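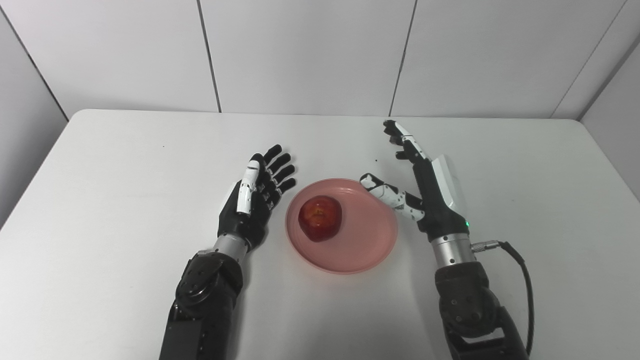 The apple on the pink plate.

The Apple from Gromutstead

In the house of my aunt, an apple was never given in the hand. It was put on a plate, and the plate was put in front of you, and only after that you were allowed to touch it. She had one plate for this. It was pink and made of plastic, and she had brought it from Gromutstead when she was a young wife, on the night train, inside a pillowcase together with her spoons.

I asked her once why she carried a plastic plate so far. She looked at me as if I asked why she carried her feet.

"The others would break," she said.

When she died, in June, my cousins divided the house in one afternoon. I arrived late because the bus from Zamstead stopped at every village. The clock was gone already, and the good chairs, and the sewing machine was standing in the yard with a rope around it. My oldest cousin was sitting on the step with a notebook. She had written all the things and their prices. The wardrobe was 235. The bed was 116, and she thought it was too much for that bed, but her brother wanted it.

"What do you want?" she asked me. "There is not much now."

I said I wanted the pink plate.

She turned the pages. The plate was not in the notebook. She went into the kitchen and I heard her opening the doors of the cupboard, one and then another, and the drawer that always needed two pulls. She came back with it and wiped it with her sleeve.

"This? For this there is no price."

"Then write zero," I said.

She did not write anything. She gave it to me and continued with the curtains.

I had at that time a room on the top floor of a building in Owino Street. The table there was white and it belonged to the landlord, and it was the only thing in the room that I liked. I ate on it and wrote my letters on it. I put the plate in the middle and it looked too small. In my aunt's kitchen it had looked the right size, but there the table was always full – flour, newspapers, glasses for reading, somebody's elbow.

For many weeks I put nothing on it. I bought bread and ate from the paper. I bought grapes and ate them standing, near the sink, as people do who live alone. Every evening I washed the plate, although it was clean, and I put it back in the same place.

Then the cold weather started and the man with the fruit cart came to the corner. He had apples in wooden boxes, and on one box was written with chalk: GROMUTSTEAD. I asked if it was true.

"It is true for that box," he said. "For the other boxes I can't promise."

They were small and red. I asked for one. He wanted to sell me a bag, he said nobody walks down so many stairs for one apple. I told him there were 60 stairs and I did not mind them. He shook his head, but he let me choose, and I took a long time. A woman behind me bought four pounds of pears in the time I was choosing, and left.

Upstairs I took off my coat. I washed the apple and dried it, and I put it on the pink plate, and I sat down in front of it with my hands on my knees. This was the rule also. Hands on the knees until the plate is on the table and the person who brought it has taken a seat.

I waited. I was over forty years old and I waited for someone to sit down.

On the stairs a child was dragging something heavy, one step and a rest, one step and a rest. The window became dark blue. From the Lestico bakery across the street came the smell of the night bread, which they always start too early.

I thought about what she did during that waiting. As a child I believed she was being strict. She put down the plate, and then she had to close the window, and move the pot, and dry her fingers, and look for her glasses, and all this time I was looking at the apple and she was, maybe, looking at me. Then the chair made its noise on the floor. "Now," she said, and not before.

The child on the stairs had reached the floor below mine. A door opened, there were voices, the heavy thing was pulled over the threshold, and the door was closed again.

I stood up. I went around the table and pulled out the other chair a little, until its legs made the noise. Then I went back to my place.

"Now," I said, and I reached for the apple.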